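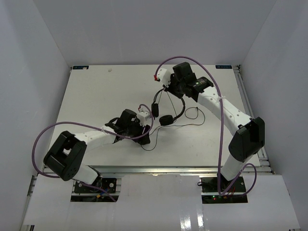

Headphones and Cable, Two Arms
Table gallery, December

Welcome to the gallery page of our collecting work at Vusum. My name is Raluca Stoica and I am responsible for the table with the two arms. On this page I write down what we do at the table, for the colleagues at Kamura who train the model and for students who will join us later. My English is learned from manuals, so please write to me if a sentence is not clear.

The task in the picture is called "headphones, wired". The right arm has the top of the headband at its gripper, and the left gripper is low, close to the table, beside the cable. We chose black headphones with a thin headband and a thin cable. The cable is the difficult part of this task. It makes a wide curve on the right side with a small loop inside it, and such a shape is never the same in two episodes. For the model this is good. For the person who drives the arms it is tiring.

How we count an episode

One episode begins when the operator presses the pedal and ends when both arms are back in the rest position. If the operator makes a mistake and corrects it, we keep the episode and mark it with the word "recovery". If the operator makes a mistake and stops, we also keep it, but in a different folder. Please do not delete anything from this second folder. In the first month we deleted such episodes and later we were sorry about it.

The plan for this task is 2000 episodes. At the time of writing we have 295 which passed the check.

Starting positions

The operator has a printed sheet with 13 starting positions for the headphones. The cable has no fixed position. We ask the operator to drop it freely and not to make it beautiful – a cable which was arranged by hand looks different from a cable which fell, and the model learns the arranged one too well.

After each full sheet, the operators change places. Two sheets in one sitting is the maximum.

Notes for the operator

Take the headband at the top and wait one moment before you lift.
Keep the left gripper low until the cable is free.
Do not pull on the cable to bring the headphones closer.
If an ear cushion turns flat on the table, continue. It is a normal case.
Write the end of the cable as "visible" or "hidden" in the log before you start.

The walls

Many visitors ask about the three pale gray walls. They are plain on purpose, so the background stays quiet and the people who walk in the room do not enter in the recordings. On the Moncrieff table, which is older, we had no walls, and the early episodes from there are used only for comparison.

What comes next

After the headphones we will start with the task "charger and bag", together with the group in Drolport. They will use the same sheet and the same words in the log. The folder names are already agreed, but the checking rules are still open, and I will put them on this page when they are ready.

Questions and corrections go to Raluca Stoica, Vusum, table group. I answer usually in the morning, before 10.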